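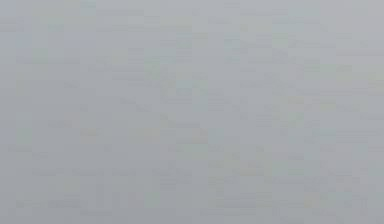 Minutes – Student Robotics Project, Simulation Group

Date: 26 Jul 2022
Present: Ama Tetteh (chair), Patricio Mateos, Gøran Fjeld, Ilir Todorova (minutes)
Apologies: Helge Lindqvist

1. Minutes of the previous meeting

Accepted with one correction. Under item 4, the gripper model tested was the Vovska two-finger version, where the earlier text had the three-finger version. Ilir to amend the copy on the shared drive.

2. Simulated camera output

The group looked at a rendered view from the simulator. It is pale gray over the full area, with a faint block texture and a few weak tints of green, peach, cyan and yellow. No arm, gripper or object can be made out in it.

Patricio listed the settings to be checked: camera pose, near and far clipping distances, light intensity, exposure, and the compression applied when frames are saved. Gøran asked that they be changed one at a time, with the settings file saved alongside every render. Agreed.

Ama asked whether the block texture comes from the renderer or from the encoder. This could not be settled at the meeting. Patricio will write the same view without compression and compare the two files. Until then the cause is recorded as open.

Action: Patricio – uncompressed render, same view, same settings file.
Action: Gøran – print the camera pose in world coordinates at the start of every run.

3. Pick-and-place task

The task definition stays as agreed in January: one arm, one block, one target area, random start position for the block. Gøran proposed adding a second block. Ama was against this while the camera item is open. Deferred.

The scripted controller was run for 900 episodes using object positions read directly from the simulator, with no camera input. Of these, 116 ended without the block in the target area. Ilir sorted the failures by cause as far as the log allowed. In 34 of them the fingers closed before the arm had reached its grasp height. The remainder have not been sorted, as the log does not store finger position at every step.

Gøran noted that the early closing is probably a timing fault in the state machine. The move to the closing state depends on elapsed time, and it should depend on height error. He will change this and rerun with the same random seeds so that the two sets can be compared directly.

Action: Gøran – change the closing condition and rerun.
Action: Ilir – add finger position and contact force to the step log.

4. Drurnar competition

The entry form has been received. Entries must include a written report, the source code, and a short video from the simulator. The video must show the full arm and the work area throughout, so item 2 has to be closed before any recording is made.

Ama will write the section on the controller and Patricio the section on sensing. Helge had sent a note offering to do the figures – accepted. All drafts go into the report folder as plain text, with figures in a separate folder.

There was a short discussion on the team name. The form allows one change after registration. Left as Rasovmont for now.

5. Computer room and storage

The machines in the Hägglund room can be used for overnight runs provided the job is started under the group account and not a personal one. Jobs under personal accounts are stopped at logout, and one of Patricio's runs was lost this way at episode 955.

Old render folders are filling the shared disk. Members are to delete their own test renders and keep the settings files.

Action: all – clear test renders before the next meeting.

6. Other business

Gøran asked for read access to the gripper model repository. Ama to arrange.

Ilir asked that branch names include the item they relate to – for example camera, controller or logging. Agreed.

7. Next meeting

Same room and time. Patricio to chair. The camera item will be taken first.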